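Does It Really Take 500 Years for Plastic to Rot? Be Suspicious of Big Round Numbers

By Lesia Tkachuk

You have probably seen the poster. There is one in almost every school hallway. It has a plastic bottle on it, and next to the bottle it says 450 years, or 500 years, or sometimes 1,000 years. That is supposed to be how long the bottle takes to break down and disappear.

Now stop and ask the question I always want kids to ask. How does anybody know?

Think about it. The kind of plastic used for most soda bottles was invented in the 1940s. Nobody has owned one for 450 years. If Christopher Columbus had dropped a soda bottle in the ocean, we could go and look for it, but he didn't have one.

So where does the number come from?

Mostly, it's a guess. Some guesses are careful. A scientist can put a piece of plastic in a box with strong light and heat, weigh it before and after, and work out how fast it is wearing away. Then she does some math and stretches the answer out over a long time. That is called an estimate, and there is nothing wrong with it, as long as you say so. The poster usually doesn't say so.

Stretching is risky, too. Suppose you measured how fast a puppy grows in August and used that to figure out how big it would be in 31 years. You would get a dog the size of a bus. Your measuring was fine. Your stretching was the problem.

What does "break down" mean, anyway?

This is where the poster gets really slippery. Sunlight makes a lot of plastics brittle. They crack, and the pieces crack again, until the bits are too small to see. Has the plastic gone? No. It has turned into crumbs, which we call microplastics. For something to be properly gone, tiny living things have to eat it and turn it into simple stuff like water and carbon dioxide. Some people count from the day you throw a thing away to the day it's in crumbs. Other people count until the crumbs are gone. Those are two very different clocks, and the poster never tells you which one it used.

It also matters where the thing lands. A bag on a hot, sunny beach falls to bits much faster than the same bag at the bottom of a cold, dark lake. One number can't be right for both.

And "plastic" is a whole family of materials. A sandwich bag is thin and stretchy. A foam cup is mostly air. Then there are the stiff molded pieces – trays, shells, covers – that hardly bend at all. Would you expect all of them to wear out on the same day? I wouldn't.

Stiff, molded shapes, all three:

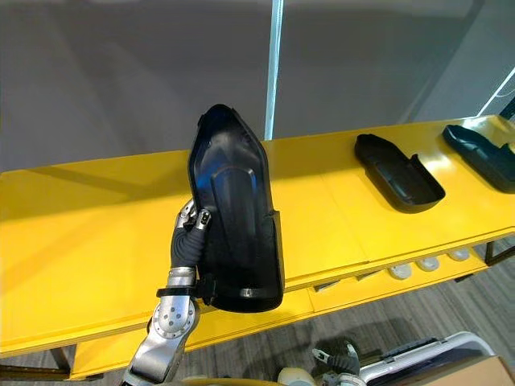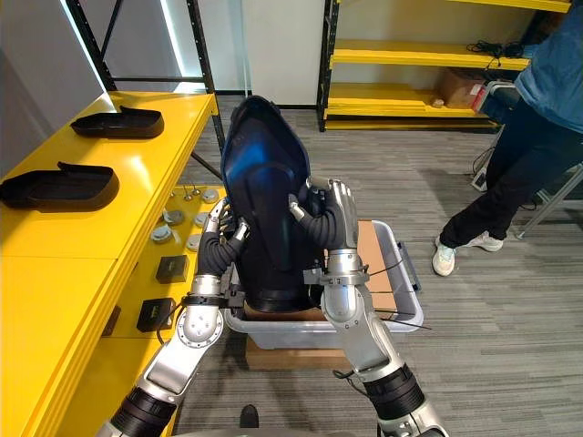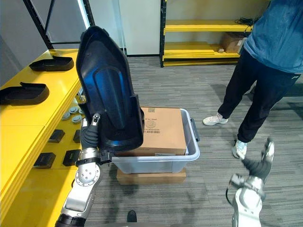
My neighbor Orest Ivanyshyn once showed me a garden pot with a green leaf on the label and the words "breaks down naturally." He had buried it behind his shed to see what would happen. After 3 years he dug it up, rinsed it off, and planted a tomato in it. One pot doesn't prove very much. Maybe his soil was too cold. Some of these plastics need the heat of a big composting plant to rot, and the label forgot to mention that part.

I'm not telling you plastic is harmless. It lasts a long time, and it ends up in places where it can hurt animals. You can believe that and still say the poster is sloppy. If someone gives you a shaky number to back up a good idea, you're allowed to point at the number.

Things to ask the next time you see one:

Who measured this, and what did they measure?
Which kind of plastic was it?
Was it in the sun, in the sea, or underground?
Does "gone" mean gone, or does it mean crumbs?

If your teacher doesn't know the answers, that's okay. I don't know all of them either. Try looking for the same fact in three different books and write down the number each one gives. I'd be surprised if they match.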